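Search products, sizes, care tips
Go

The Drodwood Everyday Tee

Posted September 2019 by the Halim shop desk

I've wanted to sell a plain good T-shirt for as long as I've had this shop, and I kept putting it off because so many of the samples I ordered were awful. Thin as tissue, or so stiff you could stand them in a corner. The Drodwood is the first one I wore for a whole week on purpose (washing it in between, I promise!) and then wanted to wear again.

It's a midweight cotton jersey, knit for us by a mill called Vorkstead. The neck is a flat rib that sits close without choking you, and there's tape across the shoulder seams so they don't creep toward your elbows by the Fourth of July. Sleeves hit mid-bicep on me. If you have long arms they'll hit a bit higher, and I think that looks nice.

Sizing is where I get the most email. The Drodwood runs a little wide and a little short, so if you're between two sizes and you like to tuck your shirt in, go up. If you wear it loose over jeans, stay where you are. My own medium lost a tiny bit of length in the first wash and has behaved itself since April.

Colors this season are oat, brick, navy and a washed black. I get asked for brights every single week, teal most of all, and I'm working on it.

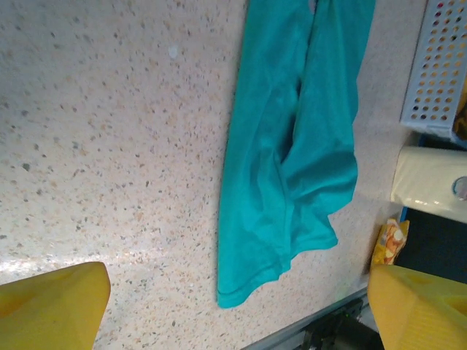
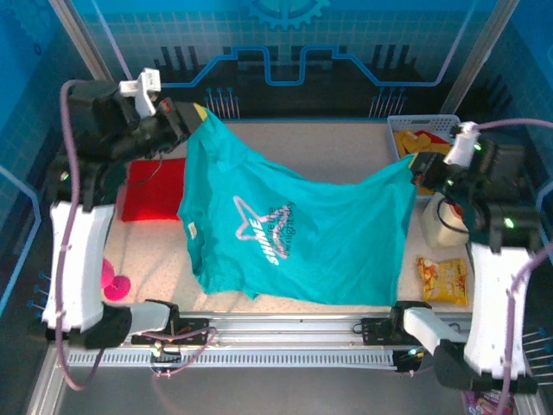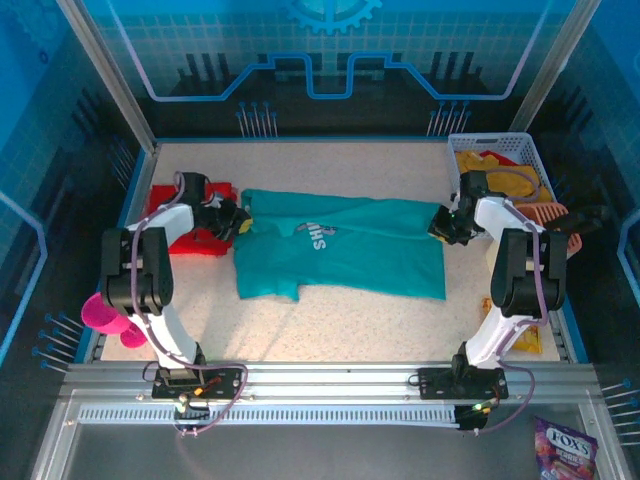
A teal tee. Second photo: the "SHINE" star print on the front.

Care is easy. Turn it inside out, wash it cold with things of a similar color, and skip the fabric softener, which leaves a film on cotton and makes it feel greasy after a while. Tumble low or hang it up. I hang mine over the shower rail and it's ready by breakfast. If you do use a hot dryer, pull the shirt out while it's still a touch damp and give it one good snap by the shoulders. Most of the wrinkles go, and the iron can stay in the closet where I like it.

About printing: we can do it! One or two ink colors on the chest or back, water-based ink, so you don't get that plastic bib feeling when it's warm out. Send your art as big as you have it. The minimum is 86 shirts, mixed sizes are fine, and orders over 120 get the neck label printed free.

We made 1,507 shirts in this first run and the smalls are going quicker than I planned for, so I've put a limit of 2 per color on those until the next batch lands. Everything else is wide open. Returns are fine as long as it's unwashed and still has the paper band on.

Related items
Drodwood Long Sleeve
Drodwood Pocket Tee, Kids
Flultness Wool Sock, Crew
Flultness Laundry Bar
Halim Canvas Tote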